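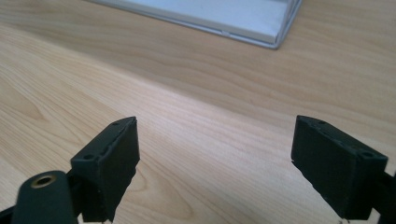 Reading a double biography: straight through, or one person at a time?

Posted by Jong-dae Min

Hello to all. I am in a small reading group which meets in September, and our book is a double biography. It is called The Two Pens of Vurnar, by Negussie, and it tells the friendship of two newspaper editors, one from the harbor side of the city and one from the hill side. They wrote letters to each other for 35 years, also in the years when their papers were enemies in print.

My problem is the order. The author changes between the two men in every chapter, and sometimes inside a chapter. When I come back to the first man, I have forgotten where he was living and if he was still married. I have now read 100 pages and I have started again two times. English is my third language, so I read slowly, and the long sentences from the letters make it harder.
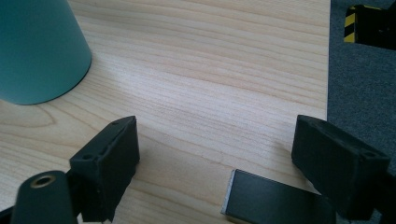
The letters are the best part of the book for me, but they are printed in the back, after the notes, and the chapters only give short pieces of them. So I read with one finger in the back of the book, and I am always losing the page. At home I put the book flat on a table of pale wood, with the grain making wavy arcs on one side like in the picture, and I keep two bookmarks, but it is still a lot of turning. My wife says I look like a man who is checking a contract.

Would it be a mistake to read all the chapters on the first editor, then all the chapters on the second, and the letters last? Or do I lose the thing the author wanted? I would also be glad to know if the later edition is easier. I have the first one, with the green cover.
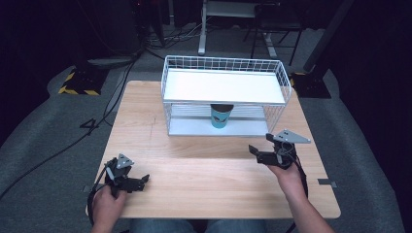

Kaan Akgül
I read this book twice and I would not split it. The middle part is built on the quarrel over the dock strike, and if you read only one man there, he will look like a fool. Then you read the other man and now the first one looks like a saint. Negussie puts them side by side so that you can see they were both badly informed, and that the letters crossed in the mail. If you read them separately, you have to do this work yourself from memory.

What helped me was a sheet of paper with two columns, one for each editor. At the end of each chapter I wrote one line in each column: the year, the city, the job, and if they were speaking to each other or not. It takes a few minutes. My sheet stayed inside the back cover, and it also marked the letters for me. Letter 72 is the long one about the funeral, and I would read that one complete when you reach it in the story, even if you leave the others for later.

On the editions: the later one from Sorkport has a table of dates at the front and a family tree for each man. The text is the same, except for a new foreword. If your library has it, copy out the dates and continue with your own book. I would not buy it again only for this.

One more thing - the first two chapters are the slowest. They are mostly grandparents. You can go quickly there and nothing bad will happen.

Sedik
just skip the letters, the important bits are quoted in the chapters. i did it on the train, took about a week. good book but too long

Jong-dae Min
Thank you both. I will try the two columns and continue in the order of the author. I do not want to skip the letters, Sedik, but I will go fast with the grandparents. Kaan, is letter 72 also the one where he returns the watch? Somebody in my group spoke of it and I can not find the place.

Kaan Akgül
No, the watch comes later, in a very short letter near the end. Please do not look for it now. It is better if you arrive there with the story.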